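Standing Up or Lying Flat? Keeping Books in Order on a Small Shared Table
Project report by Damian Grabowska
Last updated: January
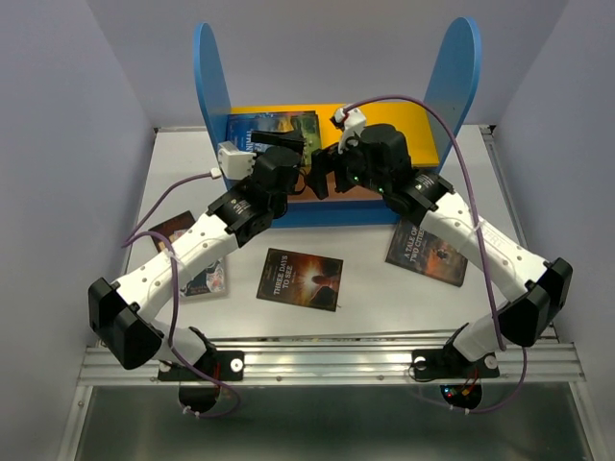
Bożena Sadowski wrote in the margin of my first draft that a stand is only worth its space if people put the books back in it, and that I ought to begin with that. So I have, and I'm grateful to her, as my own beginning was a page and a half about the history of shelving (which I did enjoy writing!).

The project grew out of our reading corner, where the table is small and the books never seem to stay where anyone left them. I wanted to find out whether a simple blue book stand and four books would be enough to try out different ways of tidying, before we spent anything on proper shelves. Marianna Mazurek kindly helped me plan the trials and kept the notes in much neater handwriting than mine.

We tried 3 arrangements: tallest book on the left, tallest in the middle, and no order at all. I had been quite sure the first would win, and it certainly looked the tidiest, but our readers found it fussy and slipped books back wherever there was a gap. With no fixed order the stand stayed in use all afternoon, and I have come round to it, a little reluctantly.

For the next stage I would like to try heavier books, and to ask Kazimiera Wróbel whether the younger classes could have a go as well.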